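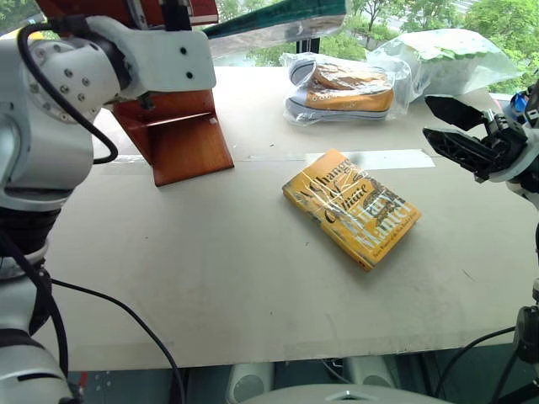 Gilance two-arm kit: notes from the trial

Kirsty Imrie and I have been looking at whether a two-arm kit could take over some of the bagged-goods handling at our returns bench. Gilance sells one through Bovden, who do the install and the support, and we signed up for their paid trial. I said I'd write up how I found it. I'm the one who has to run the thing, so most of this is about running it and not much is about price.

The job is simple to say. Items come back from customers, mostly in clear plastic. Somebody picks each one up, turns it so it can be identified, and puts it in the right tub. Books and shoes are the bulk of it. I used a plastic-wrapped copy of A Change of Climate as my usual starting item, plus a pair of tan-orange sneakers in a clear bag.

Setup

Bovden's installer had the arms bolted down and talking to the controller in a morning. The arms are white with dark joint rings and look tidy enough. The cables don't. They hang off the arms in loops and run down past the front of the table, and the manual has half a page on this that amounts to "leave slack". I'd have liked clips in the box. I ended up buying a bag of hook-and-loop ties, which cost next to nothing but shouldn't have been my problem.

Calibration has 14 steps. You do the left arm, then the right, then both together. The first time through I lost my place at the both-together stage and had to go back to the start, as there is no way to save partway. After a few goes I could do it without the manual. Kirsty still uses the manual and is no slower than me.

The software is called Drudis. It's fine. The menus are organised by arm, so if you want to change the grip force on both sides you change it twice. I asked Bovden whether there was a setting to link them and Hòa Đặng on their support desk said there wasn't, but that I could copy a profile across. That works and I now do it every time.

Wrapped items

Books in crinkly film were the part I was keenest to test. The film throws glare, and our window is right behind the table. In the default profile the system would often hesitate over a wrapped book and ask for a new look. Dropping the exposure in Drudis helped a lot. Pulling the blind would probably help more, but I like the daylight and so does everyone else who works in there.

I ran a set of 15 wrapped books on the adjusted profile. It picked up all but 3. The misses were thin paperbacks lying flat, where the fingers had nothing to get under. Hardcovers were no trouble.

Shoes in bags are harder. A loose bag gives the gripper a handful of plastic and the shoes swing about underneath. The best approach I found was to slow the lift right down and have the second arm come in from the side. That's a two-arm profile, and you have to build it yourself. It took me most of Tuesday.

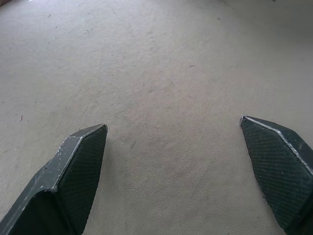

Bench Notes, No. 14

Grippers and wear

Each gripper has two fingers with a textured black pad on the inside face, cut in a fine crosshatch. They hold plastic film better than I thought they would. They also hold dust and lint, and wiping them down has gone on the end-of-day list along with the tabletop.

The dark finish on the fingers doesn't stay put. There's a pale silver-grey edge on one of ours where the coating has rubbed away, with small chips near the tip. It makes no difference to the picking that I can find. If you're fussy about gear looking new, ask Bovden about the coating before you order.

Niven make a softer aftermarket pad that is meant to fit. I haven't tried it. The price per pair put me off, and the standard ones are doing the job.

Would I keep it

For books, yes. It's slower than Kirsty and it doesn't mind doing the same thing all afternoon. For shoes I'd want Gilance to ship a decent two-arm profile out of the box, because not everyone will have a spare day to make one. Hòa says something along those lines is planned for the June update, and I've sent in mine in case it's any use to them.

Things I'd ask for: cable clips, a save point in calibration, linked grip settings. The trial has a bit left to run and I want to get some bagged clothing across the table next.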